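Visiting Orkside: the questions I get most

I've been running the visitor desk for Orkside for a while now, and my inbox fills up with the same handful of questions every spring. So I've put my answers in one place. If yours isn't on the list, write to me and I'll get to it, usually in the evening after 8.

Do I need a car?

Not if you're staying in the village. The shuttle from Clultness runs all year and drops you by the harbor steps, and from there you can walk to pretty much everything. A car helps if you want the north beaches, but parking is tight in summer and the lot by the church holds 100 cars, tops. I leave mine at home whenever I can.

When does the ferry to Goson run?

Twice a day from May through September, and once in the morning the rest of the year. In December it stops altogether for maintenance, so please don't book a Goson cottage for the holidays without calling first! Every year I get a sad phone call from somebody at the dock with all their suitcases. 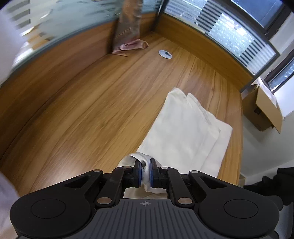 Tickets are sold on board and they do take cards now – the machine gets moody in the middle of the channel, so buy before you leave the harbor. Bikes go free. Dogs go free too, on a leash, on the outside deck.

Is there a visitor tax?

Yes, a small one, and it goes on your lodging bill at checkout. Kids under 12 don't pay. The money goes to the trails and the public restrooms, and last year it paid for new railings on the cliff path, which I was very happy to see (I'm not good with heights).

How hard is the climb up Parsons Hill?

Easier than it looks from the bus. The summit is 329 meters, the path is well marked, and my mother still does it with one stop for coffee. Wear real shoes, though. The last stretch is loose gravel and it's slippery after rain.

Can I book a guide?

You can, and I'd say do it at least once. Juwita Harahap leads the shoreline walks and knows every bird on this coast by its call. Her groups fill up fast in July, so email a few weeks ahead. She also does a short evening walk that starts at 6:30 and ends near the bakery – a very good place to end.

What's there to do when it rains?

The town museum has 3,847 items in its catalog and a lot of them are fishing hooks, I won't lie, but the map room upstairs is wonderful. There's also the indoor pool, and the library lets visitors borrow books with just a photo ID.
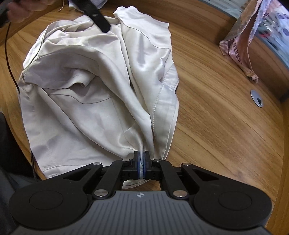
Where can I camp?

Only at the two marked sites, one behind the dunes and one on the Goson side. Camping anywhere else gets you a fine of 300, and the rangers do check. Both sites have showers and drinking water. Fires are okay in the metal rings when there's no wind warning posted at the gate.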